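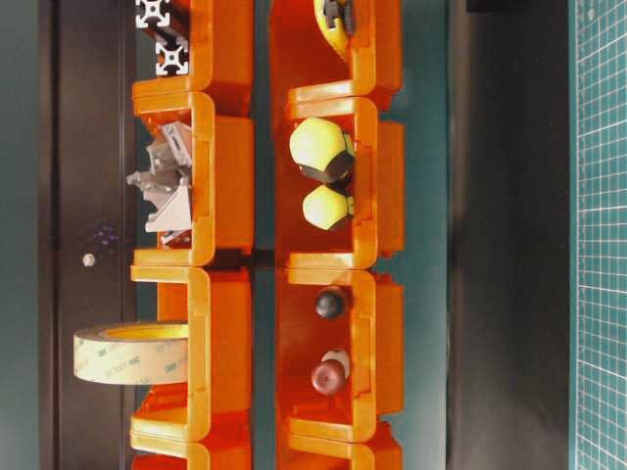

Orange bins in two columns: corner brackets, a roll of 3M tape, yellow knobs.

2023-07-29
By Geetha Iyengar

Everyone I know with a shed has the same drawer. The bad one. Screws, fuses, half a hinge, a key to somewhere. Kadir Işık got rid of his in March and has not stopped talking about it.

His rule, if you want it – one bin, one thing. Brackets with brackets. Knobs get a bin even if there are only 2 of them. Tape gets its own because tape rolls into everything and picks up fluff. Too big for the bin? Let it stick out. You'll find it quicker.

Bright colours help. He tried clear boxes first, from a shop in Serkby, and hated them, all that clutter showing through the sides. Open fronts too, no lids. Lids get left on the floor and then your stood on one.

Cost? He won't say. I priced up 100 small bins for my own garage, then came to my senses and bought a dozen.

Labels he does last. Live with it for a month, he says, move things about, then write on them. I labelled mine the first night and have allready peeled off half. The extrusion offcuts went in the top row, where I can't reach them. Moving those tomorrow.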